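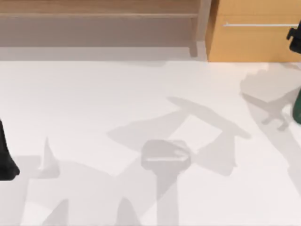 Most games that reach the Fletmont Game Library for repair have been damaged in storage, and very few in play. The guidance that follows is issued to borrowing members and may be used by any household that keeps board games, card games or puzzles at home.

## Boxes

Store boxes flat, with the heaviest at the bottom. A stack should hold no more than four large boxes; beyond that the lids begin to bow and the corners split. Boxes may be stood on end only if every loose part inside is bagged and the board fits tightly.

A split corner should be repaired from the inside. Cut a strip of plain linen tape, fold it lengthwise, and press it into the corner with the back of a spoon. Clear household tape is not recommended - it turns yellow and lifts the printed paper when removed.

Rubber bands must not be placed around boxes or decks. Use a wide cotton ribbon or a strip of soft elastic sewn into a loop.

## Cards

Wash and dry hands before handling cards. Surface dirt on coated cards can be removed with a soft cloth that has been dampened and wrung out well. Uncoated cards should be cleaned with a white vinyl eraser only, working from the center toward the edge.

Bent cards may be placed between two sheets of blotting paper under a heavy book. Leave them for several days and do not apply heat.

## Boards

A board that has warped should be laid on a level surface with the raised side up, covered with clean paper, and weighted evenly. Folding boards often tear along the hinge. Apply bookbinding tape to the back while the board is open flat, then fold it slowly once or twice before the adhesive sets.

## Wooden and plastic pieces

- Plastic pieces: lukewarm water and a drop of dish soap. Rinse in a strainer and dry on a towel overnight.
- Unpainted wood: a dry brush, followed by a very small amount of beeswax.
- Painted wood: a dry cloth only.
- Dice: wipe separately, as ink in the pips may run.

Small zippered bags keep sets together. Write the name of the game on each bag, along with the number of pieces it should contain. For the strategy game Dramum, for instance, the label should read "60 tokens, 40 tiles."

## Puzzles

Puzzles of 200 pieces or fewer may be kept in a drawstring bag with the picture cut from the lid. Larger sets, including those of 700 pieces, should remain in their original boxes. Mark the back of each piece with a penciled letter if two puzzles share a shelf.

## Damp

Games should not be kept in basements, garages or against outside walls. If a box smells musty, open it in a dry room and separate the contents. Parts with visible mold should be kept away from the rest of the collection.

Questions on repairs may be left at the lending desk for Salamatu Igwe. Requests for replacement pieces are handled by Karlijn Kramer and should state the title, the edition and the part required.

Revised 25 July 2019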